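Janevski Handheld Gripper Support
Ticket: Jaw fails to hold mouse at release point
Unit: Rulton two-finger hand tool, magenta pads
Site: Ruvemthorpe, desk station
Priority: 2
Status: Open, awaiting parts

Reported fault
The operator advises that the jaw opens without command while carrying a wireless mouse to the mouse pad. The mouse has been dropped short of the pad on several runs. No injury or damage to the desk was reported. The tool was last serviced in September, and the pads were replaced at that visit.

Initial checks
The site was asked to keep the usual desk contents in place so that the fault could be reproduced under normal working conditions. The router was left where it stands against the back wall.

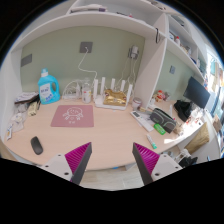

The jaw log was then downloaded using the Trutgate utility. It holds 2,000 entries, of which 28 show a grip force reading of zero while the jaw was commanded closed. Each zero reading lasted 300 milliseconds, which is long enough for the controller to treat the object as released and open the fingers.

Radio interference was considered. The fault was repeated with the router switched off, and the log showed the same pattern. Interference has therefore been ruled out as the cause.

Further checks
The pads were inspected and reseated. The fault continued. When the cable to the right finger was flexed by hand near its connector, the force reading fell to zero on each attempt. The left finger cable was tested in the same manner and gave a steady reading.
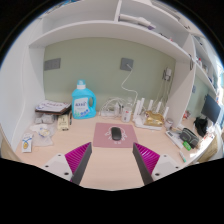

Jaw open over the mouse pad, black mouse on the pad.

Finding
Intermittent connection in the right finger sensor cable.

Action required
A replacement cable has been ordered. Until it is fitted, the site is to limit use of the tool to light, unbreakable items and is not to carry bottles or jars above the desk. Operators are to keep their free hand clear of the fingers, as the jaw may open or close again without warning.

The ticket will remain open until the new cable has been fitted and a full log recorded with no zero readings.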